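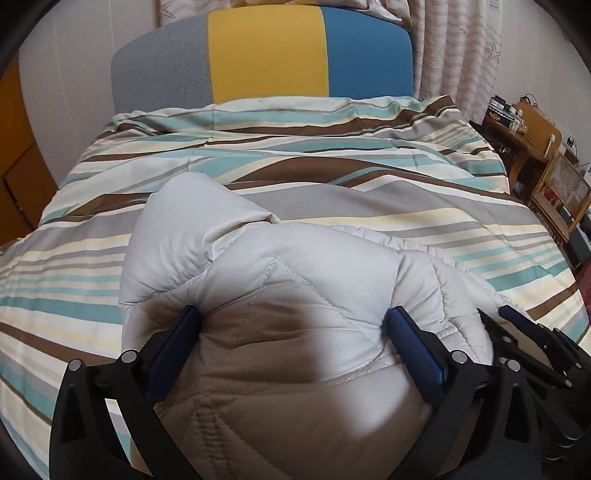
3.2 Spatial composition in the Esholm films

The second group of works considered in this study consists of short films made for gallery display. Wyss argues that these films treat the room as a performer, with long static takes and very little dialog. Our coding supports part of that claim. Of the 895 shots logged across 11 films, 68 contain no human figure, and most of these fall in the opening minutes.

Shots were coded by two viewers working separately. Each shot was assigned a camera height, a dominant line direction (horizontal, vertical or diagonal) and a sound category. Disagreements were settled by a third viewer, Prasetyo Lumbantobing, who had not seen the first set of codes. Shots shorter than one second were kept in the log but left out of the line analysis.

Figure 4. Handling of a quilted comforter: the light grey fabric is gathered into a mound between two navy pads. The stitching follows a diamond and chevron pattern.

Camera height varied less than expected. In Skarkport, the longest film in the group, the camera stays at seated eye level for 20 consecutive shots, then drops to the floor for the closing sequence. Salem reads this drop as a shift from observer to occupant. We are more cautious - the same move appears in Mussa, where the soundtrack gives no sign of a change in viewpoint.

Sound categories were harder to assign. Room tone and distant voices often overlap, and the gallery prints of Prerkden differ from the festival version in their final mix. The gallery prints were used throughout.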